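Section 9: Packing the Storage Boxes and Setting Up the Inventory

This section covers how to pack, label and record the boxes used with the Clirton home storage system. Read it through once before you start. If you have not yet put the shelves together, go back to Section 2 and finish that first. The shelves need to be level and fixed to the wall before any loaded box goes on them.

Before you start

You will need:
- the boxes, unfolded and with their lids
- the sheet of blank labels from the accessory pack
- a permanent marker with a medium tip
- the inventory book, or a notebook of your own
- a bathroom scale
- a clean, dry cloth

Clear a space on the floor or a table that is larger than the biggest box. Sort your items into groups before packing anything. Most people group by season or by room. Either works, but use one method for the whole set of shelves.

9.1 Preparing the boxes

1. Unfold the box and press the base flat with both hands until the corners are square.
2. Wipe the inside and the lid with the dry cloth. Do not use spray cleaner, as the labels will not stick to any residue it leaves.
3. Fit the lid and check that it sits flat on all four sides. If one corner lifts, remove the lid, turn it end for end and try again.
4. Set the box down with the lid on and press lightly in the center. A small amount of give is normal.

Note: Boxes from the older Grusilstead range are slightly deeper. They fit the lower shelves only.

9.2 Choosing a color

The system works best when each group of items has its own color. Write your choices on the inside cover of the inventory book before you label anything. The colors have no fixed meaning, but the sample pages in the book are filled in like this:

Red - holiday and seasonal items
Blue - bedding and towels
Green - garden and outdoor
Gray - papers and keepsakes

If you run short of one color, use a gray box and put a colored dot on the label. Avoid mixing two groups in one box. It makes the inventory hard to keep up, and the box will be opened more often than it needs to be. 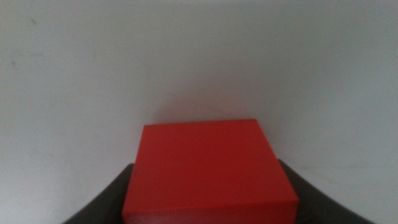 Red box, seen from above.

9.3 Packing

1. Put the heaviest items in first and spread them across the base.
2. Fill gaps with soft items such as scarves or folded cloth. Newspaper can be used, but the ink may rub off on light fabrics.
3. Wrap glass and china one piece at a time. Stand plates on edge.
4. Stop packing when the contents are level with the rim. Do not force the lid down.
5. Weigh the packed box. The limit is 30 pounds for any box on the lower shelves. For the top shelf, keep to light items you can lift above your head with ease.

CAUTION: Do not store candles, aerosol cans, matches or batteries in closed boxes. Heat can build up in attics and garages during the summer.

CAUTION: Clothing must be fully dry before it is packed. Damp cloth will grow mold in a closed box and may stain the items around it.

9.4 Labeling

1. Write the box number on two labels. Use large figures.
2. Stick one label on the short side of the box, near the top, and the other on the long side. Do not label the lid only. Lids get swapped, and the label cannot be seen once boxes are stacked.
3. Press each label down from the center outward.
4. Leave the labels for an hour before handling the box.

If you are using Cassim adhesive pockets in place of labels, slide the card in from the side so that it does not drop out when the box is carried.

9.5 Filling in the inventory

Each box has one line in the book. Write the number, the color, the shelf and a short list of contents. "Lights, tree stand, wreath hooks" is enough - there is no need to list every item. Use pencil for the shelf column, as boxes tend to move.

Start a new page for each color. When a box is emptied, rule through its line and leave the number unused until you begin a new book.

Note: If you keep the inventory on a computer, print a copy once a year and keep it with the shelves. March is a good time, when winter items are being put away.

9.6 Placing the boxes on the shelves

1. Load the bottom shelf first, then work upward.
2. Face the short side outward so that the number can be read.
3. Leave a finger's width between boxes.
4. Stack no more than 2 high on any shelf.

Do not place boxes against a heater, a water pipe or an outside wall that feels damp. In basements, leave the bottom shelf empty if the floor has ever flooded.

9.7 Replacement parts

Lids and labels can be ordered separately. Quote part 646 for a standard lid. Deep lids for Grusilstead boxes are supplied through Urkedo and have their own order form, found at the back of this guide. Measure the rim of the box, from outside edge to outside edge, before ordering.

Continue to Section 10 for moving loaded shelves.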